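Werkstattheft, Eintrag vom 21. April 2024
Thema: Welches Menschenbild steckt in unseren Einstellungen? (Fortsetzung, Moderationswerkzeug Besent)

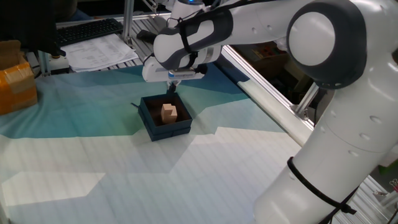
Weißer Roboterarm, der Greifer hängt über dem Tisch.

Ich schreibe heute länger als sonst, weil ich beim letzten Treffen zu viel gesagt und zu wenig aufgeschrieben habe. Deutsch ist nicht meine erste Sprache, bitte verbessert, was falsch ist, direkt am Rand, aber lasst die Argumente stehen, bis wir darüber gesprochen haben.

Ausgangspunkt. In Besent gibt es eine Seite mit Voreinstellungen. Wer ein neues Forum anlegt, bekommt diese Voreinstellungen und ändert sie fast nie. Ich habe die Liste der angelegten Foren noch einmal durchgesehen: 3.791 Foren insgesamt, und in den allermeisten steht alles so, wie wir es geliefert haben. Das heißt, unsere Meinung darüber, wie Menschen sich in einem Gespräch benehmen, ist dort eingebaut, ohne dass jemand sie gewählt hat. Wir haben sie damals selber auch nicht richtig gewählt. Im alten Heft vom Oktober steht dazu nur eine Zeile: »Standard wie bei Kutitz übernehmen, später prüfen.« Später ist jetzt.

Was bei Kutitz angenommen wird

Kutitz war unser erstes Werkzeug, und es ist freundlich gebaut. Jeder darf sofort schreiben. Beiträge erscheinen ohne Wartezeit. Wer etwas löscht, muss keinen Grund angeben. Das Melden ist versteckt, man muss zwei Menüs öffnen. Dahinter steht die Annahme, dass die Leute meistens in guter Absicht kommen und dass Streit ein Missverständnis ist, das sich durch mehr Reden auflöst. Ich habe diese Annahme gern. Ich habe sie auch lange geteilt, und ein Teil von mir teilt sie noch.

Schwierig wird es an der Stelle, wo diese Annahme nicht mehr geprüft wird. Wenn man glaubt, dass Menschen gut sind und nur die Umstände sie verderben, dann muss jemand die Umstände verbessern, und dieser Jemand sind dann wir. Im Konzeptpapier zu Kutitz finde ich Sätze wie »die Nutzer zu besseren Gesprächen führen«. Beim Wiederlesen hat mich das Wort »führen« gestört. Wer führt, steht vorn und weiß den Weg. Woher wissen wir den Weg? Wir sind eine kleine Werkstatt und haben vorher Software für Lagerverwaltung gemacht.

Was bei Kiveleck angenommen wird

Kiveleck ist das Gegenteil, von einer anderen Gruppe geschrieben und von uns nur angepasst. Dort wird jeder Beitrag von neuen Konten zurückgehalten. Es gibt Punkte, Sperren nach Stufen, ein Protokoll für jede Handlung der Moderation und sogar ein zweites Protokoll darüber, wer das erste Protokoll gelesen hat. Die Annahme ist: Menschen haben Schwächen, sie bleiben ihnen, und man muss die Regeln so bauen, dass auch ein schwacher oder müder Mensch keinen großen Schaden anrichten kann. Die Moderation wird dabei genauso misstrauisch behandelt wie die Schreibenden. Diesen Teil finde ich ehrlich und respektabel.

Trotzdem habe ich bei Kiveleck auch ein Unbehagen. Wer zum ersten Mal kommt und eine Frage zu seiner Waschmaschine hat, wird wie ein Verdächtiger empfangen. Manche gehen wieder. Diese Menschen sieht man in keiner Statistik, denn ein nicht geschriebener Beitrag hinterlässt keine Zeile in der Datenbank. Beim Auswerten vergesse ich das immer wieder, darum schreibe ich es groß in mein Heft: WER GEHT, WIRD NICHT GEZÄHLT.

Der Versuch

Wir haben zwei Gruppen von je 1.000 Beiträgen aus den Testforen genommen, eine Gruppe unter den Einstellungen von Kutitz, eine unter den Einstellungen von Kiveleck. Gelesen wurde von Hand, ohne Klassifikator. Ich wollte keine Zahl produzieren, die man später auf eine Folie setzt. Ich wollte beim Lesen merken, was mich überrascht. Die folgenden Notizen sind also Eindrücke und müssen auch so behandelt werden.

Zum Ton: In der ersten Gruppe wird mehr gescherzt, und es wird mehr gestritten. Beides kommt oft von denselben Konten. Ich hatte erwartet, dass die Witzigen und die Groben verschiedene Personen sind.

Zur Länge: Unter Kiveleck sind die ersten Beiträge eines Kontos länger und steifer. Man merkt, dass sie für einen Prüfer geschrieben sind. Viele beginnen mit einer Entschuldigung (»Ich hoffe, das ist hier richtig«). Nach der Freischaltung werden die Texte kürzer und lockerer. Die Regel verändert demnach das Schreiben schon, bevor sie überhaupt auf jemanden angewendet wird.

Zur Hilfe: In beiden Gruppen gibt es Leute, die fremden Leuten sehr geduldig helfen, spät in der Nacht, ohne Punkte dafür zu bekommen. Ich habe dafür keine gute Erklärung im Rahmen von Kiveleck. Man kann sagen, sie suchen Anerkennung. Kann sein. Aber wenn ich diese Antworten lese, passt das Wort schlecht.

Zum Schaden: In beiden Gruppen gibt es auch sehr wenige, die wirklich verletzen wollen und Zeit dafür mitbringen. Für sie habe ich im Rahmen von Kutitz keine gute Erklärung. Man kann sagen, ihnen ist früher etwas angetan worden. Kann auch sein. Der Person, die den Beitrag um drei Uhr morgens liest, nützt diese Erklärung nichts.

Ich halte fest, dass ich mit keiner von beiden Annahmen durch den ganzen Stapel gekommen bin, ohne an einigen Stellen zu schummeln.

Einwand aus der Gruppe Acheampong

Die Gruppe Acheampong (so heißt das Projekt im Nebenzimmer, das die Empfehlungslogik baut) hat meinen Entwurf gelesen und einen Einwand geschickt, den ich ernst nehme. Er lautet verkürzt so: Ein Menschenbild ist Luxus, gemessen wird das Verhalten, und das System stellt sich nach dem Verhalten ein. Man braucht dann keine Philosophie, nur genug Daten.

Meine Antwort, erster Versuch: Auch das ist ein Menschenbild. Wer nur das Klicken misst, hat entschieden, dass der Mensch das ist, was er klickt. Wenn ich abends auf einen dummen Streit klicke und mich danach ärgere, dann zählt für das System der Klick und der Ärger nicht. Es gibt aber zwei Wünsche in mir, und der zweite ist, dass ich lieber schlafen gegangen wäre. Ein System, das nur den ersten Wunsch sieht, ist keineswegs neutral, es hat für den ersten Partei genommen.

Zweiter Versuch, weil der erste zu bequem ist: Der Einwand hat recht damit, dass wir leicht über »den Menschen« reden und dabei nur uns selbst meinen. Die Daten korrigieren das manchmal. Ich hätte ohne den Stapel nie bemerkt, dass die Witzigen und die Groben dieselben sind. Messen also ja. Aber was gemessen wird und was als Erfolg gilt, muss vorher jemand sagen und mit Begründung aufschreiben. Dieser Absatz gehört in die Dokumentation von Besent, und er fehlt dort.

Zu den Wörtern

Beim Schreiben stolpere ich über die Sprache, und ich glaube, das liegt nicht nur an meinem Deutsch. Wir sagen »Nutzer«. In meiner Muttersprache klingt das entsprechende Wort nach jemandem, der ausnutzt. Auf Deutsch hört man das fast nicht mehr. Kutitz sagt »Mitglieder«, Kiveleck sagt »Konten«. Schon in dieser Wortwahl liegt der halbe Unterschied. Ein Mitglied kann man enttäuschen, ein Konto kann man sperren. Für Besent schlage ich »Schreibende« und »Lesende« vor. Es ist etwas umständlich, aber es erinnert daran, dass die Lesenden viel mehr sind und in unseren Regeln kaum vorkommen.

Auch »Missbrauch« verwenden wir für alles, vom Werbelink bis zur Drohung. Bitte trennen. Ich habe in der Tabelle angefangen und bin nicht fertig geworden.

Vorläufige Entscheidungen (bitte widersprechen)

Neue Konten dürfen sofort antworten, aber noch keine privaten Nachrichten schicken. Der Grund ist einfach: Eine öffentliche Antwort sehen viele, eine private Nachricht sieht nur eine Person, und diese ist damit allein.

Melden kommt auf die erste Ebene, neben »Antworten«.

Jede Löschung braucht einen Grund in einem ganzen Satz. Keine Auswahlliste. Ich weiß, dass es langsamer ist. Die Moderation bei Kiveleck hat eine Liste, und dort steht bei fast allem »Sonstiges«.

Sperren laufen ab. Eine Sperre ohne Ende muss von 2 Personen bestätigt werden. Damit nehmen wir an, dass Menschen sich ändern können, und wir nehmen gleichzeitig an, dass eine einzelne Person an einem schlechten Tag falsch entscheidet. Ich sehe keinen Widerspruch darin, beides zu glauben.

Die Seite mit den Voreinstellungen bekommt oben einen kurzen Text, in dem steht, was wir angenommen haben und warum. Länge höchstens eine Bildschirmseite. Den Entwurf schreibe ich, jemand mit besserem Deutsch soll ihn lesen.

Offen geblieben

Was machen wir mit den alten Foren? Wenn wir den Standard ändern, ändern wir ihn für Leute, die nie gefragt wurden. Wenn wir ihn nicht ändern, bleibt eine Entscheidung stehen, für die sie auch nicht gefragt wurden. Mein Gefühl sagt: anschreiben, beide Varianten erklären, lange Frist, und wer nicht antwortet, behält das Alte. Ich bin unsicher.

Wie bekommen wir etwas heraus über die, die gehen? Vielleicht eine einzige freiwillige Frage beim Verlassen der Anmeldeseite. Vielleicht ist gerade das aufdringlich.

Die Texte aus dem Stapel sind noch nicht anonymisiert und liegen deshalb nur auf dem Rechner ohne Netz. Bitte nichts daraus in den Chat kopieren, auch nicht die lustigen.

Nachtrag, gleicher Abend: Ich habe in der Tabelle in Spalte F die Bezeichnungen von Kutitz und Kiveleck vertauscht, ab der Zeile mit dem Fahrradforum. Ist korrigiert. Wer schon eine Kopie gezogen hat, bitte neu ziehen.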